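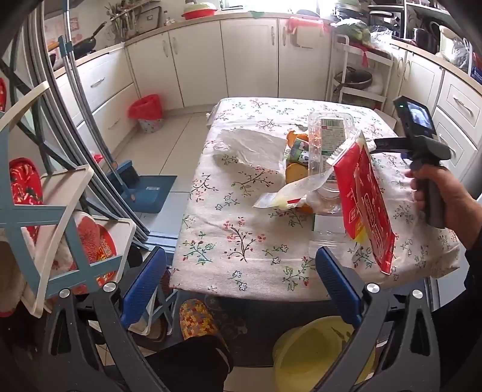
Budget for hand-held grippers, kitchen sessions

smatic
Aug 16, 2021
We want to start recording table clearing in ordinary kitchens and I have to put in a figure by the end of the month. Two grippers per kitchen, one for each hand. Alix quoted 592 each with camera mount and screen. Total pot is 3000. Does that leave enough for spares?
Senad Matić

perkberg_lab
Two pairs is 2368 before you buy a single card or battery. I'd get one pair and keep the rest. Finger pads are what wears out. Ask what they charge for pads before you sign anything.

vlachou
Disagree. With one pair you stop the day a screw strips or a cable goes. We lost most of June like that at Wistdale. Get two pairs and go without the fancy cases.

smatic
Do we need the screen on both? Alix will do it without for less.

vlachou
I'd keep it. You want to know it's recording before you do twenty minutes of picking up wrappers.

perkberg_lab
One screen is plenty if both start from the same trigger. Check that they do.

tinlid
Has anyone used the Bošković ones? Cheaper, but the jaws looked narrow to me. Clear plastic tubs and bottles on their side are hard enough to grip as it is.

perkberg_lab
Tried them. Fine on boxes, poor on bags and anything floppy. If your work is food packets on a tablecloth I'd pay for the wider jaws.

vlachou
Same here. And put 500 aside for pads, cards and batteries. We put in nothing for those the first year and had to go back and ask.

smatic
OK, so 2368 plus 500 is 2868, which fits. I'll ask Alix about pads and the trigger and post what they say.
Senad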